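3.2 Percepção de aconchego em quartos com parede de pedra

Jailson Barbosa e Nima Mousavi 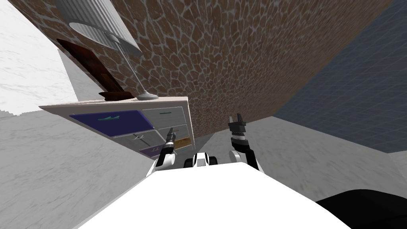 Figura 4. Interior simulado com cômoda e parede de pedra; vista inclinada.

A literatura sobre conforto em dormitórios trata quase sempre de temperatura e ruído. Pouco sobre revestimento. Menos ainda sobre pedra aparente, que no levantamento de Hornadik aparece só em nota de rodapé. Nesta seção retomamos os dados da primeira rodada (ver 3.1) e olhamos para uma pergunta estreita: o morador percebe o quarto com parede de pedra como mais frio, mesmo quando o termômetro não acusa diferença?

Amostra. 43 moradores do conjunto Lamutora, todos em unidades reformadas depois de setembro. Questionário em papel, escala de quatro pontos, preenchido no próprio quarto, de manhã. Três formulários voltaram em branco no item 7 e foram mantidos nos demais. A temperatura do ar foi lida a meia altura, longe da janela, com o mesmo aparelho em todas as visitas. Umidade também, mas o sensor falhou em parte das unidades e esses valores não entram aqui.

Resultados. Diferença de temperatura entre quartos com pedra e quartos rebocados: dentro do erro do aparelho. Diferença na percepção: clara. Quem dorme junto à pedra marcou "frio" ou "muito frio" com mais frequência, e o efeito some quase inteiro quando há móvel alto encostado na parede. Armário, estante, cômoda com espelho. O móvel baixo não teve o mesmo efeito, embora o grupo seja pequeno e a comparação fraca.

Nas entrevistas abertas o vocabulário muda bastante. Os moradores falam pouco em graus e muito em toque: "a parede gela a mão", "encosto o travesseiro e acordo". Uma moradora do segundo andar disse preferir a pedra no verão e cobri-la com uma colcha no resto do ano — prática que encontramos depois em outras unidades, sem que tivéssemos perguntado. A colcha não estava no questionário. Deveria estar, e foi incluida na versão revista.

Sobre a cor. Pedra clara e pedra escura receberam notas parecidas, o que contraria o modelo de Jalali, no qual o tom da superfície pesa mais que a textura. Uma hipótese é a iluminação: lâmpadas quentes em quase todas as unidades, o que achata a diferença de tom. Outra é que o modelo foi calibrado em salas de estar, com tempo de permanência bem menor e gente sentada. No quarto se está deitado, com o rosto perto da parede. Não temos como separar as duas coisas com os dados atuais.

Custo. A reforma padrão previa 3000 reais por unidade para o revestimento do dormitório, dos quais 700 iam para rejunte e selagem. Nas unidades em que a selagem foi cortada do orçamento as queixas de pó são mais comuns, e pó e frio aparecem juntos nas respostas. Pode ser só mau humor geral com a obra. Mantivemos a variavel no modelo mesmo assim.

Limitações. Amostra de um único conjunto, uma única estação, sem grupo anterior à reforma. O orientador de campo da Drendby sugeriu repetir as leituras à noite — de acordo, mas ficou fora do prazo. Falta também controlar a orientação solar: a fachada sul está sobrerrepresentada, e são justamente os quartos onde a pedra fica sem sol direto na maior parte do ano.

A seção 3.3 aplica o mesmo questionário revisto aos corredores e áreas comuns, com a pergunta sobre tecidos e coberturas já no formulário.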